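Ticket 436: Greifer verliert beim Vorführen den Becher, Aufzeichnung bricht ab
Bereich: Anlernen per Fernsteuerung
Standort: Plemitz
Status: gelöst, bleibt noch zur Beobachtung offen

Liebe Kolleginnen und Kollegen vom Dodent-Support,

erst einmal herzlichen Dank für die schnelle Rückmeldung beim letzten Mal, das hat uns wirklich weitergeholfen! Nun sitze ich wieder vor einem Rätsel und hoffe, Sie haben noch ein bisschen Geduld mit uns. Wir bringen dem Arm gerade bei, Geschirr vom Tablett in den Abtropfständer zu räumen. Ich führe ihn dabei mit dem Omex-Handgriff aus dem Nebenzimmer und schaue nur über die Kamera am Handgelenk zu. Das klappt mit einzelnen Schüsseln inzwischen richtig schön, man bekommt ja mit der Zeit ein Gefühl dafür (fast wie beim Einparken).

Schwierig wird es, sobald die Teile ineinander stehen. Dann soll zuerst der Becher heraus, danach die kleinere Schüssel, zum Schluss die große. Beim Anheben des Bechers öffnen sich die Finger jedes Mal ein kleines Stück, obwohl ich den Abzug ganz durchgedrückt halte, und nach 5 Sekunden beendet sich die Aufzeichnung von selbst. Im Protokoll steht dann nur »Vorführung unvollständig«. Gespeichert wird leider gar nichts, auch nicht der Anfang.
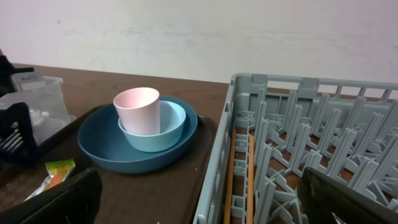
Seite 2

Der rosa Becher steht hier in der hellblauen Schüssel und die wiederum in der dunklen, breiteren. Genau mit diesem Aufbau tritt der Fehler bei uns auf. Rechts der graue Ständer, in den alles hinein soll, die beiden Holzstäbchen bleiben bei dieser Übung einfach liegen.

Was ich schon versucht habe, damit Sie nicht von vorn anfangen müssen: Arm und Steuerrechner neu gestartet, den Handgriff neu gekoppelt, das Kabel am Handgelenk ab- und wieder angesteckt. Dann habe ich den Becher allein auf das Tablett gestellt, und siehe da, er wurde tadellos gegriffen und die Aufnahme lief durch. Mit dem Stapel dagegen wieder dasselbe Theater. Die Greifkraft steht auf 50 Prozent, so wie sie im März bei der Einrichtung eingetragen wurde.

Viele Grüße aus Plemitz

Antwort des Supports, 10:40 Uhr

Guten Morgen und vielen Dank für die ausführliche Beschreibung, so macht die Fehlersuche gleich viel mehr Freude! Ich vermute den Kontaktschutz. Wenn der Becher beim Hochziehen an der Schüssel entlangstreift, meldet der Kraftsensor einen seitlichen Stoß, und die Finger geben nach. Bitte stellen Sie im Profil »Thibodeaux« die seitliche Schwelle eine Stufe höher und setzen Sie die Greifkraft auf 60 Prozent. Danach den Sensor bei leerem Greifer nullen, das wird gern vergessen. Und ziehen Sie den Becher beim Vorführen erst senkrecht hoch, bevor Sie zum Ständer schwenken.

Rückmeldung, 14:15 Uhr

Es läuft! Zuerst hatte ich prompt das Nullen vergessen und mich schon geärgert, aber danach blieb der Greifer zu, und die Vorführung wurde vollständig gespeichert. Den Schwenk mache ich jetzt deutlich später, daran muss sich meine Hand noch gewöhnen. Lassen Sie das Ticket bitte trotzdem noch offen, ich möchte den Ablauf morgen früh nach einem Kaltstart wiederholen und melde mich dann noch einmal bei Ihnen.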